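5.3 Preparing the Dishware Wiping Cell

This section covers preparing the Brenow two-arm bench cell for the dishware wiping routine, including tray placement, the start-up check and cleaning at the end of a shift. Complete the mounting procedure in Section 4 before proceeding. Operators who have used only the single-arm Rokine bench should read the whole section, as the tray positions and the order of start-up differ.

5.3.1 Before You Begin

The following items are required:

Cell with both arms mounted and calibrated
Red work tray
Black sponge tray
Sponge or cloth approved for your site
Plates for the current batch
Lint-free wipes
Hex driver from the Flulum service kit

CAUTION: Keep hands and loose clothing out of the reach of both arms whenever the motor supply is on. An arm at rest under power is holding position and can move without warning.

CAUTION: The actuators are not sealed against water. Never pour or spray liquid over the table. Wring out the sponge before it is brought to the cell.

5.3.2 Setting the Table

1. Switch off the motor supply. Support each arm by its upper link while the joints release, and lower it gently to its rest position.

2. Wipe the tabletop and let it dry. Check along the mounting rail for water or food residue, especially in the slots.

3. Confirm that the cable clips are fully seated in the rail. A clip that turns by hand must be replaced.

4. Place the red work tray in the center of the table. Leave a gap of at least 50 mm between the tray and the rail.

5. Place the black sponge tray to the left of the red tray, within reach of the left arm. The two trays must not overlap.

6. Lay the sponge flat on the black tray.

7. Place one plate on the left half of the red tray. Leave the right half clear for the right gripper.

8. Set the next plate directly on the table to the right of the red tray. Do not stack plates in this position.

NOTE: Plates with dried or heavy residue should be scraped by hand first. The routine is intended for smears and light sauces.

5.3.3 Start-Up Check

1. Stand clear and switch on the motor supply. Wait 40 seconds for the controllers to report ready.

2. Select Home from the Khokhar console and confirm that both arms reach their home positions without contact.

3. Select Sponge Pick. The left arm lowers its gripper over the black tray, closes on the sponge and lifts it slightly. The right arm moves to its waiting position over the red tray, beside the plate.

4. Select Hold. Both arms stop and remain under power.

5. With the arms in Hold, inspect the cables from outside the working area. Each cable should follow its arm in an easy loop and should not press against a joint motor or hang low enough to touch a plate.

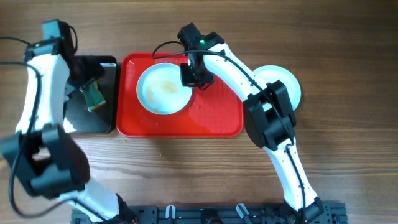

Khokhar console users at two sites have reported that the Hold command appeared to be ignored when it was sent during a gripper move. The release notes state that Hold takes effect only after the jaws have stopped, and that the emergency stop remains available throughout.

6. If the cables are clear, select Resume and allow one full wiping cycle at reduced speed.

7. Inspect the plate after the cycle. If residue remains on one side only, check that the plate has not shifted on the tray, then repeat from step 2.

NOTE: Record the result in the cell log, with the sponge type and the number of cycles. A plate that is not clean after 7 cycles should be removed and washed by hand.

5.3.4 Adjusting the Grip

The left gripper is supplied with a closing force setting of 51 percent, which suits most folded cloths and medium sponges. If the sponge slips, raise the setting in small steps from the Gripper page and repeat Sponge Pick after each change. If the sponge is torn or badly pinched, lower it in the same way.

Do not use the left gripper setting for the right gripper. The right gripper steadies the rim of the plate, and too much force can chip it – see Section 6.2 for permitted values.

5.3.5 Cleaning and Shutdown

1. Select Sponge Release, then Home. Wait until both arms have stopped.

2. Switch off the motor supply, supporting each arm as before.

3. Remove the plates, then the sponge, then both trays. Wash the trays with mild detergent and dry them fully.

4. Wipe the gripper jaws with a damp lint-free wipe. Do not wet the motor housings or the cable connectors.

5. Check the screws at each base joint with the hex driver. Tighten only those that have worked loose, and enter them in the cell log.

6. Leave the table uncovered overnight. Covers trap moisture around the rail and should be fitted only for storage.

If an arm fails to reach its home position, or if a motor is noticeably warmer than the others after shutdown, tag the cell out of service and proceed to Section 7, Fault Finding.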